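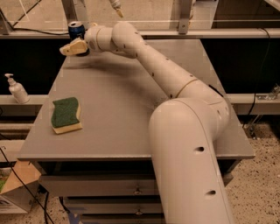
¿Cómo quito los cercos blancos de cal de una encimera gris mate?

Pregunta
Tenemos en casa una encimera gris mate que lleva tres meses instalada y ya parece el mapa de un archipiélago. El agua de aquí es durísima. He probado con el limpiador Nuvurlow, que promete "brillo inmediato", y es verdad que brilla, pero a ronchas. También he probado a frotar con ganas, que es lo que recomienda mi suegra para todo. Los cercos siguen y ahora hay además una zona más lustrosa que el resto. ¿Hay arreglo antes de pedir presupuesto para cambiarla? El último era de 900 euros y no incluía el fregadero.

Respuesta 1 (la más votada)
Lo primero, deja de frotar. En los acabados mate el estropajo pule, y esa zona lustrosa me temo que se queda contigo.

Para la cal, depende del material. Si es mármol o caliza, nada de vinagre ni limón, que se la comen. Si es laminado o cuarzo, mezcla una parte de vinagre de limpieza con 10 de agua, pasa un paño húmedo, espera un par de minutos y aclara. Luego seca. Lo de secar no es opcional, por mucho que todos lo tratemos como tal.

El Nuvurlow deja una película de silicona. Sale con agua templada y unas gotas de lavavajillas, en dos o tres pasadas. Prueba antes en una esquina que no se vea, a ser posible debajo de la tostadora.
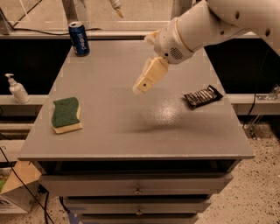

Superficie gris mate con el canto delantero más claro.

Respuesta 2
Yo me gasté un dineral en un descalcificador Georgiou y los cercos salen igual, pero más finos. Mi vecino de Numham no limpia nunca y la tiene perfecta. Saca tus conclusiones.

Respuesta 3
¿Es de las de Tundutton? Si lo es, mira la garantía, que a mí me la cambiaron. Tardaron lo suyo y tuve que mandar fotos, la factura y casi la partida de nacimiento. Con piedra natural no sé, yo de eso no tengo.

Comentario de quien preguntó
Es laminado. El vinagre rebajado ha funcionado con casi todo. La zona lustrosa sigue ahí y le he puesto un frutero encima.

Contacto | Normas de la comunidad | © 2026 | Volver arriba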